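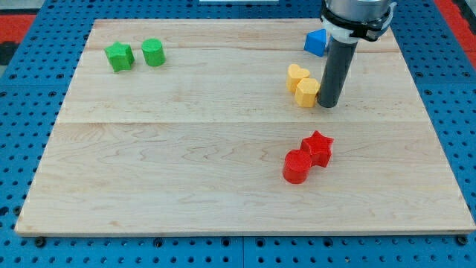
Maple board on the blue pegboard table, blocks sorted by color.

Notebook, July, started 9:40

The board is glued up and I love it! Pale maple with that wavy grain, and once it was sanded the swirls started showing in places I'd written off as plain. I went up to 400 on the top face and stopped at 200 on the underside, no one is going to stroke the underside. The seam across the middle came out long and straight. There's a fainter one further back that I had to go looking for.

A few darker patches in the wood. I was going to flip that plank and I'm so glad I didn't, they give your eye something to land on.

Blocks: the green star and green cylinder are at the back left, blue triangle over on the right, yellow heart and yellow hexagon just in front of it. The heart is my favorite of the lot (those lobes took 3 tries on the Igwe sander, the first two looked like potatoes). The hexagon has nice crisp faces. The star points are the weak spot, they'll get dinged if the set goes loose in a box, so cloth bag for Fladeo, please.

Paint is the Trokeck water-based, 2 coats. The cobalt is fantastic, really bright next to the maple. Green looks lighter on top of the cylinder where the light hits it, so I checked it against the swatch card at the window and it's the same green all over. Leave it alone.

To do
- oil test on the maple offcut before anything touches the board itself
- ease the front edge a little more, still sharp under the thumb
- ask Dreltitz if they want the heart in red too, I'd happily make another
- order more 400 paper, down to the last sheet

11:15. Offcut oiled and on the rack by the sink. The grain jumped right out, even more than I'd hoped! Please don't move it, second look after lunch.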